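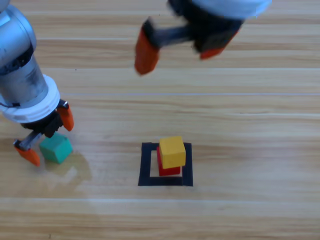
Two arms, one tower: the Mondulach project at Jatberg

The robotics club at Jatberg meets after school on Wednesdays. Its senior group has spent the year teaching a pair of arms to share a small job, under the name Mondulach. We spoke to the club's lead teacher on 19th April.

The task is to stack coloured cubes inside a square of black tape. "It's a toddler's game, and it took us from October to get a stack we'd show anyone," the teacher said. "The hard bit is two arms wanting the same patch of table."

The students wrote the turn-taking code themselves. It came to 441 lines - the teacher thinks half could go. 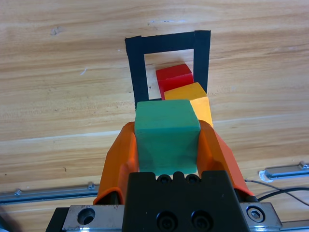

Why cubes and not something more interesting?

"You can tell straight away if a cube is crooked. The kids don't have to argue about whether it's right."

Money has been the other worry. The club got a $3000 grant from Gerness, an engineering firm in town, and spent most of it on spare parts and a better computer. Fingertips are orange on both arms, and students learn to change them before they're allowed to write any code.

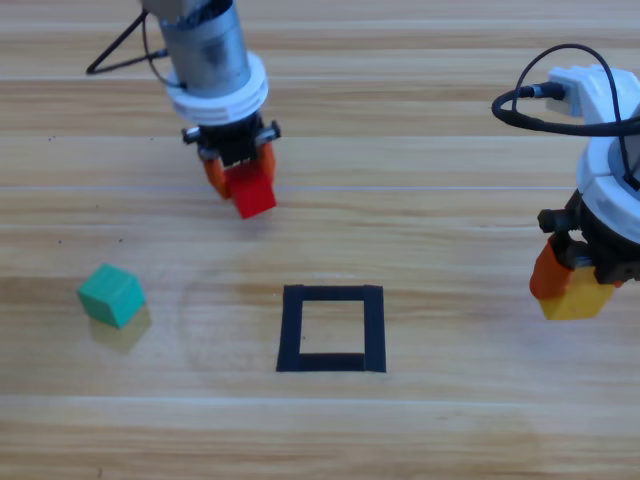
The group's first version let both arms pick up at once, and each then waited for the other to place its cube. "They'd have waited all weekend," the teacher said. Now one arm has priority and the other holds back until the square is clear. It's slower, but the students can explain every step of it, and the judges at Fortin will ask them to.

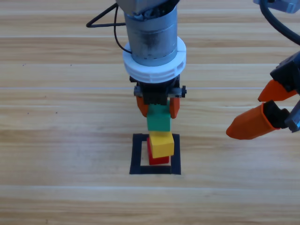 Green cube over the yellow and red, with the second arm holding off to the right.

The Fortin regional allows two students at the table per run. The club hasn't picked its pair yet. "They all want to go," the teacher said. "We'll sort it out next week."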